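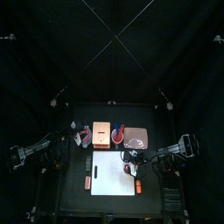
Kenta Fukuda would not let one near his good glasses yet. He said so on Wednesday, in front of the engineers, and a few of them laughed and agreed with him. A machine may lift a cup very nicely, he said, but his mother wipes the table, answers the telephone and moves the cup at the same time, and she does not need a whole afternoon for it.

His remark came during an open day at Foletti, a small company which builds control software for two-armed robots. The company invited 20 guests from shops, care homes and cleaning firms to see how far the work with household chores has come. The answer they received was a modest one. The arms can do short jobs on a table when the things are familiar and the light is good. A kitchen after dinner is still too difficult. 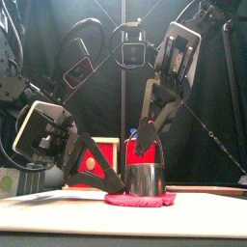 Foletti calls its program Foltik. It was started with 3 people and now has a larger team, but the list of chores it considers ready for customers is still empty. Yoshinori Sakai, speaking for the program, said that soft things are the biggest trouble. A cloth has a different shape every time somebody puts it down, and the arm must decide again where to hold it. Shiny metal is also not easy, as the cameras can be confused by reflections.

Speed was another question from the guests. According to Sakai, a simple tidying job can take a robot up to four times longer than a person. He does not think this is a problem at night, when a shop is closed and the shelves can wait. In a home it is different - people do not want to stand and watch. 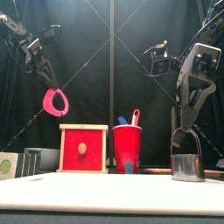
Amano, a chain of household goods stores, has agreed to try the system in one of its back rooms in July. The robots will sort returned kitchen items there, and an employee will stay beside them during the whole trial. The chain did not say what it pays for this.

A competitor, Brunomus, has chosen another way and sells a machine that only folds towels. Sakai said he respects it, but he believes customers will ask for one machine that does many small jobs, even if it does them slowly in the beginning.

The next open day at Foletti will be held after the store trial ends. Guests will be allowed to bring four objects from their own kitchens, and Fukuda has already asked for a place.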